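Second month with the gripper

I wrote in the last post that the gripper was closing too slowly, and several people asked me how it is going, so I will try to answer all of you in one place.

The slow closing was my own mistake. I had set the speed limit for the servo to 30 when I tested the first version of the links, and after that I forgot it completely. Now it is at 54 and the fingers close in a way that does not make me sleepy. I tried 200 too, one time only. Tatu Kariuki, who has the bench next to mine at Whiteley, asked me politely to not do this again.

The bigger work in August was the linkage. The old plates had too much play in the joints, and when the arm reached forward the tip went down a little under its own weight. I made the plates again, thicker, and changed all the joints to hex-socket screws. It took me four evenings. Joanne Horrocks lent me her good set of keys - thank you, Joanne, they are back in your drawer.

For practice I use old desktop computers. They are cheap, they are full of cables, and there is very little room inside, so every bad habit of the arm shows quickly. My plan is that it will learn to pull out a SATA connector without pulling the drive with it. 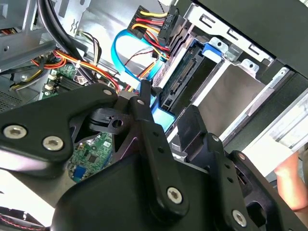
I am still not happy with the wrist. If the arm comes in from the side, the control program sometimes chooses to turn the long way, and I must stop it before it meets a cable. Sofia Konstantinidis thinks it is the joint limits in my configuration file, and I believe she is right, but I have 47 lines there and I wrote them at night.

Next I want to put softer pads on the fingers. If somebody has tried silicone for this, please write to me which glue you used. Mine came off after two days.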